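Herno Local Forum > Streets and Paving

trotwalker33
Does anyone know if the plaza paving at Trotdale is being redone in October? I heard 126 tiles.

Rewi_resident
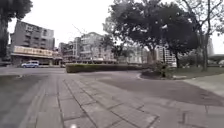
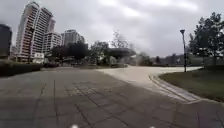
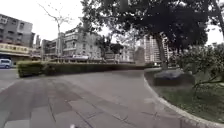
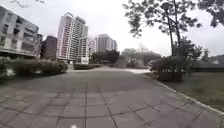 Replies

Rewi_resident
Gray tiles in all four. Second one has cracks. I'd fix those and leave the rest.

indine10
Disagree. Patching never matches. Do the whole thing.

Rewi_resident
Over 1000 tiles for a few cracks? No thanks.

trotwalker33
Leave the hedge alone either way.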